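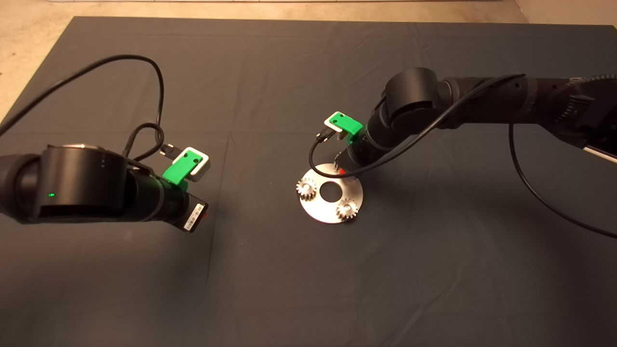 Getting fold lines out of a big dark work cloth

Posted by Siiri Toom

I bought a dark gray cloth to cover the table where I clean and sort parts from old clocks and small gearboxes. It came folded in a tight square and the fold lines won't go away. I washed it once on warm and hung it over a door, and it looks the same. I don't care much about looks, but small screws stop in the ridges and then I miss them. The tag is gone, so I don't know if it's cotton or polyester. The cloth is 78 inches on the long side. Is ironing safe, or should I give up and buy a rubber mat?
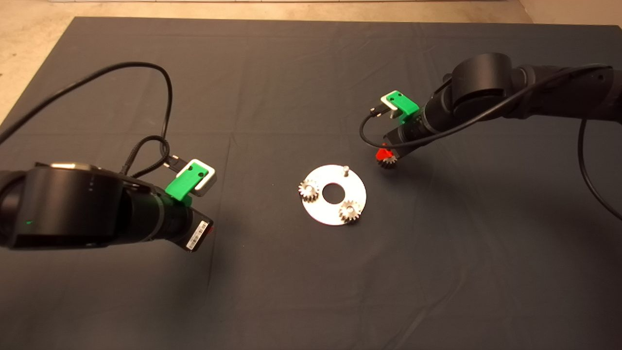 Gray cover cloth with faint fold creases

Theano Moschos

Find out what it is first. Pull a few threads from the hem and burn them over the sink with tweezers. Cotton smells like burned paper and leaves soft ash. Polyester melts into a hard bead. If it melts, stay on the low setting and put a damp dish towel between the iron and the cloth. Press one fold at a time and let each part cool flat before you move it – if you lift it warm, the line comes back.

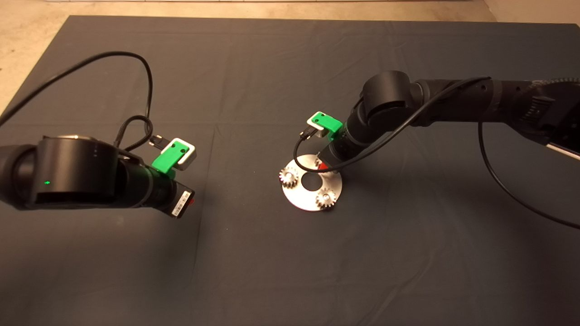 For cotton you can go hotter and use steam, but wash out any oil spots beforehand, as heat sets them. After that don't fold it again. I roll mine on a cardboard tube and it has stayed flat for over 6 months.

Polyxeni Giannakopoulos

just put heavy books on it overnight

Desta Adugna

Books didn't do anything for mine. What helped was spraying the folds with plain water in the evening, pulling the cloth tight and clamping it under the table edge with 3 spring clamps on each side. By 7 in the morning most of the lines were gone.

I would keep the cloth, by the way. Gears and washers don't slide around on it, and a rubber mat holds grit. For the tiny screws use a shallow dish with a magnet under it – no cloth is flat enough for those.
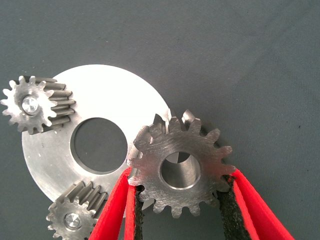

Two small steel pinion gears on a flat metal disc, gray cloth underneath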